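Progress report to the Stolier program – bin picking by learned examples, second period
Prepared by the project team, Flarkberg workshop

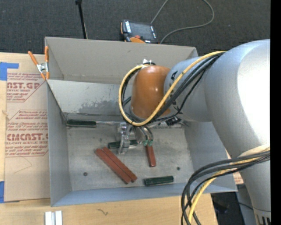

In this period our main task was to collect examples for the learning system. The plan we agreed with you in August asked for 200 complete examples before any training is started, and we have kept to this order. Collection is done at Flarkberg, and the recordings are then sent to our partner in Ronport, where they are checked and labeled.

One example is one full attempt: the arm goes down into the metal bin, takes a block or a bar, lifts it and lets it go in a new place. We store the camera view, the positions of the arm and the commands to the gripper. Attempts that fail are also kept, with their own label, as the system must learn from them too. We use parts of different lengths and colors, and the operator changes the layout between attempts.

The parts that lie close to a wall of the bin are the most difficult. The fingers need space on both sides, and in a corner this space is missing. The same is true for long bars which lie tightly together. In the first weeks our operators avoided such cases without wanting it, and the set became too easy. We have therefore written 7 starting layouts which must be used in turn, and two of them place a part in a corner.

Some delay came from the labels. Ronport and we did not use the word "grasp" in the same way – for us it began at first contact, for them when the part left the floor. We now follow the definition of Ronport, and the older recordings have been corrected.

The storage server from Zoëga is installed and works well. The cost was within the budget line.

For the next period we plan the first training run and a test with parts that the system has not met before. We ask for your agreement to move two weeks of operator time from the reporting task to collection. The total sum does not change. A revised time plan is attached to this report.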